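About Us

Hi, I'm Lakshmi, and I run Lemasside, a small language school on the second floor above a shoe repair shop. We teach evening conversation classes to grown-ups, mostly people who took a language in high school, forgot nearly all of it and would like it back. If that sounds like you, come on up. The door sticks, so give it a shove.

I started the school after a trip to see my cousin in Lisbon, where I stood in a bakery with four years of Portuguese behind me and could not ask for a roll. I had good grades in that language! I could fill in verb charts all day long. When I got home I put a card up in the library asking if anybody wanted to sit around and talk badly with me once a week, and six people called. We met in my kitchen until my husband asked, very nicely, if he could have his evenings back.

We now have 69 students in a normal term and teach Portuguese, Norwegian, Romanian, Persian and Scottish Gaelic. I know that's an odd list (no French, no Spanish, people ask all the time). We teach what our teachers speak, and there are plenty of good places to learn Spanish in town already.

So, the teachers. Frøydis Boström has the Norwegian groups and has been with me since the kitchen. She'll get you singing by week three, and I'm sorry, there's no way out of it. Teodor Dumitrescu teaches Romanian and also fixes our radiators. Kourosh Karimi came to us for Portuguese as a student, mentioned that he'd taught Persian for years back when he lived near his parents, and had his own class by the next term. Beathag Crichton teaches Gaelic to our smallest and loudest group. I do the Portuguese, and I'm still learning it, as my students enjoy pointing out.

Classes start at 6:30 and end at 8:00, with a break in the middle. Please stay for the break. It's where half the talking gets done, and the rule is that you have to use your new language the whole time, even if all you can manage is the weather. We start beginners on things they can reach for and pass around, so the first words you'll own with us are the ones for cups and plates and bread and keys. Grammar turns up a bit later, once you have something to hang it on.
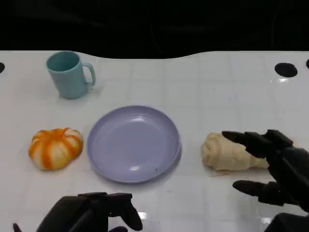 Do I need to know anything before my first class?
A hello in the language is plenty, and if you don't have one we'll teach it to you at the door. Our beginner groups really are for beginners. If you've studied before and aren't sure where you fit, sit in on two different levels and see which one leaves you a little tired but still smiling.

Every group is capped at 10 people. We tried a bigger Norwegian class one winter and the shy ones just vanished into the back row, so we split it and never went back. A term runs ten weeks and we have three a year, with nothing at all in July, when the upstairs rooms get so hot that I can't think in English.

We don't give tests or certificates. If you need a piece of paper for a job or a visa, I'm glad to point you to a school that does that well, and you can always come to us for the talking. What we do have is the Ghaffari shelf, named for the first student who gave us a box of books. It's grown to 1,321 of them, from picture books to some very serious Romanian poetry, and you can take home anything you like. Write your name in the notebook and bring it back whenever. Someone had a Gaelic cookbook for 29 months, and we were just happy to see it again.

Once a term we all go out to Andton for the day, by train, all five languages in one car. The other passengers seem to enjoy it, or they move. Families are welcome, and so are dogs.

To join us, write to the office or stop by any weekday evening a little before class. Your first visit is free and you don't have to decide anything that night. Street parking is easiest on the side by the bank, and the bus stops right across from us. Ring the top bell, because the lower one belongs to the shoe shop and he's tired of us.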